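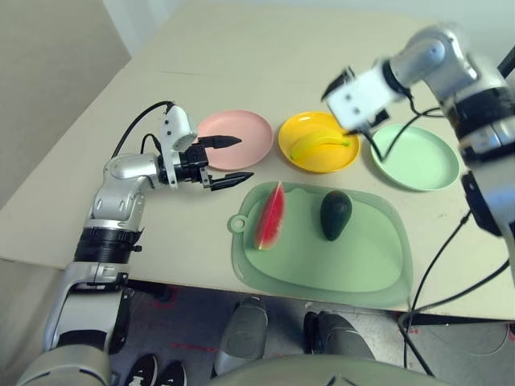 Is Vadeda any good for running a small club's membership list?
It does the job well for a club of a few hundred people, as long as you don't need much from its events calendar.

I've used Vadeda for 14 months to look after the records of the Ivelard walking club. We have 300 members, most of whom pay once a year and would prefer not to hear from us in between. Before that everything was in a spreadsheet that Nour Farah and I passed back and forth by email.

Importing the spreadsheet took an evening. Vadeda rejected 51 rows, nearly all for missing postcodes, and gave me a list of them to fix. You can match your own column headings to theirs, although joint memberships have to be split by hand first.

Renewals are the best part. Reminders go out a month before the date, then a week before, and you can change the wording of each. The payment page is short and works on a phone. We took 3,690 pounds through it in the June renewals and the totals matched the bank statement. Refunds are slower – you have to open the member's record, find the payment and then confirm twice.

The calendar is weak. Repeating events can't be edited as a group, so moving our evening walks from 6.30 to 7 meant changing every one. There is no waiting list either. Rami Rawashdeh, who leads most of the walks, keeps his own list on paper.

The phone app shows member details and lets you tick people off at the start of a walk. It won't let you add a new member, so I still carry a few forms.

Support answers by email only. I've written four times and had a useful reply the next morning on three of them. The fourth, a question about exporting notes, is still open.

I also tried Hakim, which has a better calendar but charges per administrator. With three of us logging in, Vadeda came out cheaper. We've renewed for another year.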